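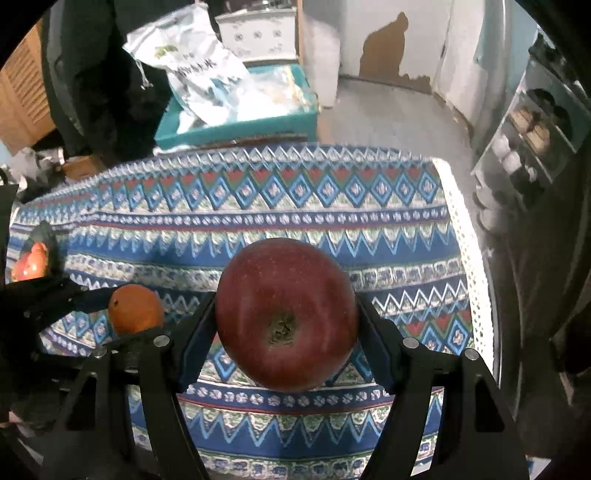
Subject: Re: [homecellar] Shriveled apples by Christmas, what am I doing wrong?

Hi everybody,

I meant to answer this one sooner, but November got away from me and then the truck needed a water pump. I'm quoting the original in full, as I know a few of you get the digest and it's a pain to scroll back.

> Hello list, first post after a long time reading. We moved to
> Dosside last spring and the place came with three old apple trees
> and a real dug cellar, stone walls, dirt floor at the back and
> concrete at the front. I was so excited! We picked everything in
> October, put the apples in cardboard boxes, folded the flaps shut
> and stacked them by the cellar stairs.
>
> They looked great for maybe a month. Now the skins are wrinkly and
> the ones at the bottom of the boxes are going soft, and one whole
> box smells like cider. My husband says the cellar is too warm. I
> say it's too dry. The thermometer on the shelf says 52 and I don't
> own anything that measures damp.
>
> Also there is a furnace down there, on the other side of a plank
> wall. Does that matter? And should I be wrapping them? My
> grandmother wrapped hers in newspaper but I never asked her why.
>
> Any help welcome, even if the answer is that we make applesauce
> this weekend.

First, welcome! And second, do make the applesauce, at least with the box that smells like cider. Don't wait for the weekend. Once a box smells like that there's something well along in the bottom of it and it will take its neighbors with it.

I think you and your husband are both right, which should keep the peace. Fifty-two is warm for apples. You'd like to be down in the thirties if you can get there, and in the low forties you can still do pretty well with a good keeping variety. At fifty-two they just go on ripening the way they would on the kitchen counter, only a bit slower. And the wrinkling is water leaving the fruit, so that's your dry air. A furnace behind a plank wall gives you both problems at once. So it does matter, a lot.

I can tell you what we did, for what it's worth. We came here in 2000 and our cellar had the same arrangement, except with a water heater in it too. We're up at 2547 feet, so winter isn't shy about showing up, and I figured the cellar would take care of itself. It did not. The first year I lost nearly everything by New Year's and what was left tasted like a wet paper bag. I blamed the trees. I wrote a long grumpy message to this very list about the trees (it's in the archive, please don't go look).

What fixed it was moving the apples to the far corner, on the north side, and closing that corner off. We put up a stud wall with foam board on it and a salvaged door with weatherstripping. My brother-in-law cut two holes to the outside where there used to be a little window, one low down with a pipe on it that ends near the floor, and one up high. Cold air drops in through the low one and the warm air goes out the top. Both have hardware cloth over them for the mice, and both have a flap so I can shut them when it gets truly bitter. In the fall I open them at night and close them in the morning, and by Thanksgiving the room holds in the upper thirties without much fussing.

If you aren't ready to build anything this year, you can get partway there. Move the boxes to the dirt floor end, as far from that plank wall as they'll go, and get them up on a pallet or a couple of boards so air can get under. Dirt floors are wonderful, by the way, please don't let anybody talk you into pouring concrete over yours. It gives off damp all winter. On our side of things I have concrete, so I set out dishpans of water and I wet the floor down with a watering can when it looks pale.

For the cardboard boxes, I'd give them up. Cardboard soaks up moisture and then it sags, and with the flaps closed you can't see trouble until you smell it. I like shallow crates, one layer if you've got the shelf space, two if you don't. Ours came from a closing-out sale in Drenimham, which is a 132 mile drive one way and made them the most expensive free crates in history after gas. I'd do it again, though. They stack with a gap between and I can slide one out and look it over in a minute.

Wrapping: your grandmother knew what she was doing. The paper keeps one bad apple from touching the next one, and it slows the shriveling a little. I use plain newsprint, the roll ends, and I only bother with the ones I hope to have in March. Anything we'll eat before Christmas goes in bare. The other old trick is a plastic bag with some holes poked in it, and people will argue with you about that one until the cows come home, but in a dry cellar I've had good luck with it.

It also matters what you're storing, and with old trees that came with a house you may not know. Early apples aren't going to keep no matter what you do to them. If one of your trees drops its fruit in August or early September, eat those and sauce the rest and don't feel bad. We have a tree the previous owners called Skutisia, and I've never found it in any book, so it might be the name of the farm it came from for all I know. Hard as a rock in October, kind of sour, and then sometime after New Year's it turns into the best apple on the place. If you have one like that you'll be glad you didn't judge it off the branch!

I'd pick for storage a little before you think they're ready, on a dry day, and keep the stems on. Lift and roll your hand, don't yank. Anything that hit the ground goes in the "eat now" bucket, even if it looks perfect – the bruise shows up later and by then it's in the middle of your crate. Then let them sit somewhere cool overnight before they go down cellar, so you aren't carrying the day's heat in with them. 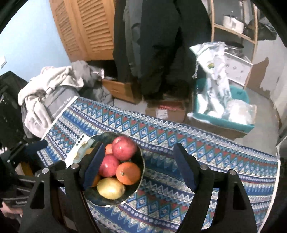 Can you keep apples in the same room as potatoes?

Separate rooms are better if you have them. Ripening apples give off ethylene gas, which can get the potatoes sprouting early, and the apples can pick up an earthy taste from the potatoes. If you only have the one room, put them at opposite ends, keep the potatoes covered from the light and leave the vents open as much as the weather allows.

Somebody always asks me that, so I figured I'd put it in while I was typing. Same goes for carrots, which can turn bitter near apples. Onions and garlic want it dry, so ours hang in the upstairs hall where it's drafty and everybody bumps their head on them.

Go through the crates every week or so once you've got them settled. I do mine in the evening after supper with a flashlight and the radio. Use your nose first. If the room smells sweet and clean, fine, and if it smells sharp, start pulling crates until you find it. The soft ones get cut up for the pan or go to the neighbor's pigs.

A cheap humidity gauge would be money well spent, too. You're hoping for up around 90 percent, which feels clammy to a person. The dial ones wander a bit. I got a digital one from Echevarría when I was ordering scionwood and it has held up, though the battery door is held on with tape at this point.

Oh, and put your thermometer down where the apples are. On a shelf at head height it'll read warmer than the floor, and ours was off by 3 degrees that way for years.

Let us know which of your trees hangs on longest next fall, and if you can get a decent look at the shape and the color when they come in, post it. There are a couple of people on here who love a mystery apple. I'd trade you some Skutisia scions for a stick or two of whatever you've got. I cut in late February, and they'll keep wrapped in a damp rag in the fridge until you're ready to graft.

Good luck with the sauce. A little salt in it, and leave the skins on till you run it through the mill.

Up the hill and out of canning lids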